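Sorting bench software: your questions, my answers

Last updated Thursday, March 28, 2019

I get a lot of the same emails about Jarnska, the little software stack I look after for picking parts out of bins with two arms, so I've put the answers in one place. If yours isn't covered, write to me and I'll add it.

What does Jarnska do?

It decides which arm goes where, and when. There are three bits to it: Skolell finds the parts, Imhof plans the moves, and Sumex records everything so I can play it back later and find out what I got wrong. You can run Skolell by itself if you've already got a planner you like. People do!

Can both arms work at the same time?

Yes, and this is the question I get most. Each arm has to book a patch of space before it moves into it, and it gives the patch back when it leaves. If both want the same patch, the one with the shorter move left gets it and the other waits. The waiting looks a bit silly when you first see it, but please don't turn it off.

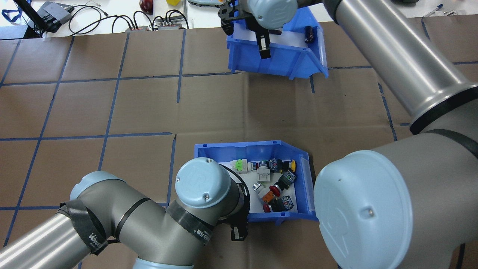
Two arms, two bins, and a good mix of push buttons in the lower one.

Do I need to put a tape grid on my table?

You don't need to, but I would. Skolell doesn't read the lines at all. They're for me - when a bin pose comes out wrong I can look at a picture and say "it's half a square off" without getting a ruler out. Any tape that stands out from the table will do, and it doesn't have to be dead straight.

Why does Skolell struggle with see-through bins?

Ah, well. Frosted plastic lets just enough light through that the edge finder sees two or three walls where there's one, and then it can't make its mind up.

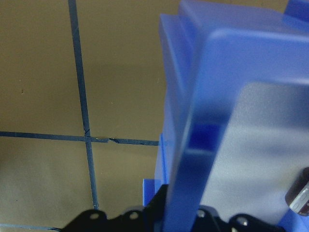
What helps is setting wall_mode to "outer", which tells it to trust only the outermost edge and ignore everything it thinks it sees behind. A plain liner in the bin helps too. I tested the new mode on 294 saved views and it lost the bin in far fewer of them, though it still gets muddled when the camera is very close.

Which camera should I trust, wrist or overhead?

Both, for different jobs. The fixed one gives you the rough position of the bin and the wrist one tidies it up on the way in. If they disagree by more than the limit in your settings file, Imhof stops the arm and asks. Don't raise the limit to make the message go away (I did this for most of July and regretted it).
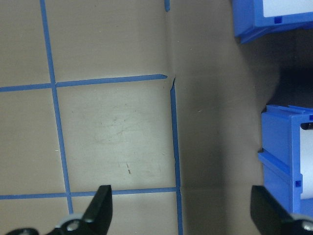 Wrist view, with both bins over on the right and the fingers at the bottom.

My arm stops with error 121. What now?

That's Imhof saying it can't find a way into the bin without the wrist hitting a wall. Nine times out of ten the bin has been nudged and the saved pose is stale. Run the bin finder again and then retry. If it keeps happening, check the gripper length in your tool file, as an old value there gives you the very same error and will drive you round the bend.

Do I still need the teach pendants?

Yes, keep them within reach. Jarnska sends moves over the network, but the pendant is where you start the arm up, set your speed limit and hit the stop.

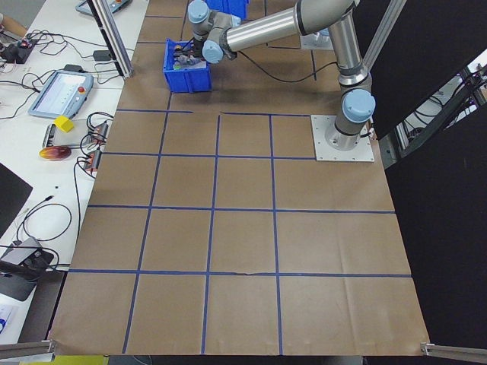
I also leave the speed slider low for the first run after any change to the planner, even a change I'm sure is harmless. Especially one of those, come to think of it.

How big do the Sumex logs get?

Big, if you keep the pictures. By default it keeps the last 1000 picks and throws away the oldest. Joint data alone is tiny, so you can keep that for as long as you like.

The viewer won't connect. Is it broken?

Probably a blocked port. It uses 3943, so open that on the machine running Sumex and refresh the page. If you've got two copies running, the second one will fail without saying much. I know, it's on my list.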